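Cilska user boards > Workshop > Safety and good practice
Thread: speed limit when two arms share a bench?

pegleg_66
April 22, 2022
Quick one. Two small arms on one table, stacking plates in a rack. Our house rules were written in March for a single arm and just say "keep it slow". Slow meaning what? Want a number I can put on the wall.

tinsnip
Depends on your risk assessment. No number is safe by itself. What can the fingers trap, how hard, who's reaching in. Write that down first, then pick a speed.

pegleg_66
Fair but people want a number. Sukirton lot use 45 mm a second whenever someone's within reach. Seems painfuly slow to me.

vidimville_bench
We had the same row at Vidimville. Ended up with 2 modes, hands-near and hands-away, and a line of tape on the floor. Cross the line, both arms drop to slow. Both, mind. First draft only slowed the nearest one, which was daft.

One arm at the green plate, the other with its fingers open and a blue plate already upright in the rack. That's the sort of job I mean, same bench, same minute.

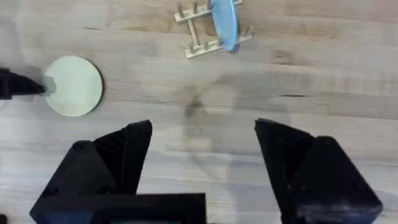

Does one stop button have to stop both arms?
Make it stop both. Anyone grabbing a button in a hurry won't check which arm it belongs to.

tinsnip
Agree on the button. Don't agree on tape. Tape is a reminder, it isn't a guard. If slowing down matters then something has to sense the person.

vidimville_bench
Ours does, there's a mat under the tape. Should of said.

oldmizuno
Going against the grain here. We run Mizuno controllers and I'd sooner ban hands on the bench outright while either arm is live. Plate slips, you leave it. Pause, reach in, clear, restart. 181 pauses logged so far, not one argument about speed.

pegleg_66
181! How long does a restart take you?

oldmizuno
66 seconds with the checks. Yes it's dull.

tinsnip
Dull but I'd sign it off. Only thing I'd add is who's allowed to press restart. One person, the one who reached in.

pegleg_66
OK going with pause first, shared stop, slow mode for teaching only. Will post the wording once it's typed up. Still think 45 is too slow tho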